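Tollivdale Household Help > Laundry and Clothing

Folding a red and white sports kit so the trim stays flat

Posted by galum26

I wash the kit for a youth team, all of it red with white trim. The shorts fold fine. The other pieces never do — the white parts bunch up and I end up with a lump. I fold on a padded grey surface because the kitchen counter is always in use. Is there an order to fold in that works better? I have 19 sets to get through by January.

3 replies

Vondano_Laundry
785 posts

Start with the trim. Lay the piece down, pull the striped edge straight with both hands, and smooth the white part outward before you fold anything. Then bring the sides in and fold up from the bottom. If you fold first and fix the trim later you will have to open it all up again.

For shorts, match the two ends of the waistband, lay one leg over the other and fold up once. Elastic will pucker whatever you do, so leave it.

tgunawardena

I just roll mine. Takes up less room in the bag too.

pressandfold

Agree with the first reply. I would add that knit drags on a woven cover, so lift the cloth and set it down again when you need to move it. Pushing it along makes new wrinkles. Do one piece at a time and keep the finished ones well off to the side. A set takes me roughly 26 seconds now, but it was a lot slower in the beginning.

Pictures added by galum26: 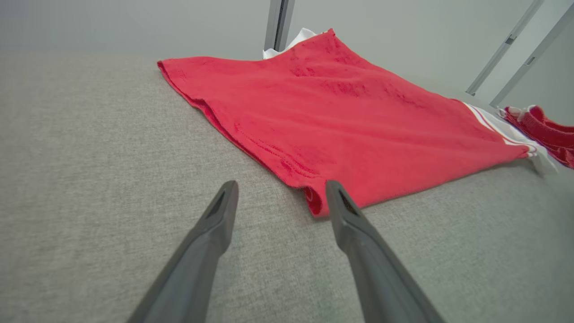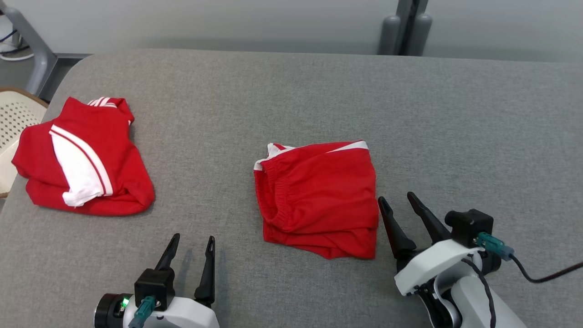
Red pieces with white trim on the grey fabric, two in each picture.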